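Recusal needs a second set of eyes
Ifeoma Nwankwo
October 19, 2018

Ask a judge to step aside for bias and the person who decides whether your request has merit is, in most courtrooms in this country, the judge. We've lived with that arrangement so long that lawyers describe it with a straight face. I practised for 16 years before I began to wonder why.

The usual defence is that the judge knows the file. Sending the question down the hall would cost a day or two, and people would abuse it. I've heard this from colleagues I respect, and I don't buy much of it.

Take what happened in Jalham in August. A tenant's lawyer learned on the second morning of a hearing that the judge had once done work for Okport, the landlord. It was old work, and small. She asked him to recuse himself. He heard her for a few minutes, said he felt no bias whatever, and carried on. He may well have been right about what he felt. The test, though, is what a reasonable, informed person would think, and he was the one person in the room poorly placed to answer it.

The tenant lost, and owes $2,821 plus costs. I have no idea if she should have won. Neither does she, and she'll go on not knowing.
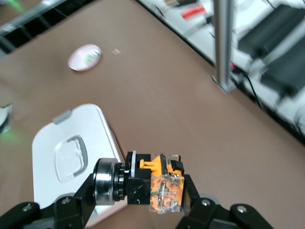
Appeal is supposed to fix this. Try telling that to someone whose whole dispute is worth less than the transcript. Appeals are for parties with money or with a lawyer willing to work for nothing, and even then the higher court tends to start from a strong presumption that the judge below was impartial. I can see why that presumption exists. I can't see why it should do all the work.

The courthouse in Jernia has tried something modest. A contested recusal motion goes to another judge on the same floor, on paper, with a ruling by the next morning. The bar association there says 19 motions have gone through and 2 were granted. Supporters call this proof of success. I'd be careful. Two judges who eat lunch together aren't strangers, and a small number of granted motions could mean the bench is clean or that colleagues are reluctant to embarrass one another. We'd need to read the rulings to tell, and so far they aren't published.

Still, it's better than what Jalham has. The predicted flood of tactical motions hasn't arrived, and a lawyer who files a silly one can be made to pay for it under the ordinary costs rules.

The province says it's "reviewing options," a phrase I've learned to distrust. If it wants to be taken seriously it can start by requiring written reasons whenever a judge refuses to step aside. A paragraph would do. The tenant in Jalham didn't get one.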